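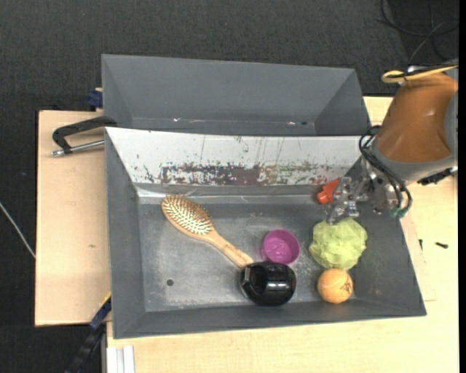 Bin picking: pouf or ball first?

nquispe
Gripper is down at the green pouf now. Club demo is 9 April 2021 and I want the order fixed before then. Pouf first, then the orange ball?

trillura
Ball first. The pouf is right up against it and the mesh could snag and pull it along.

juvine_4000
Disagree. Mesh is easy to grab even when you're off a bit. The ball will roll if you miss.

nquispe
Rolled on me twice Monday.

trillura
Then close slower. Have you tried the hairbrush by the handle?

nquispe
Not yet. Going pouf first tonight, will post the log.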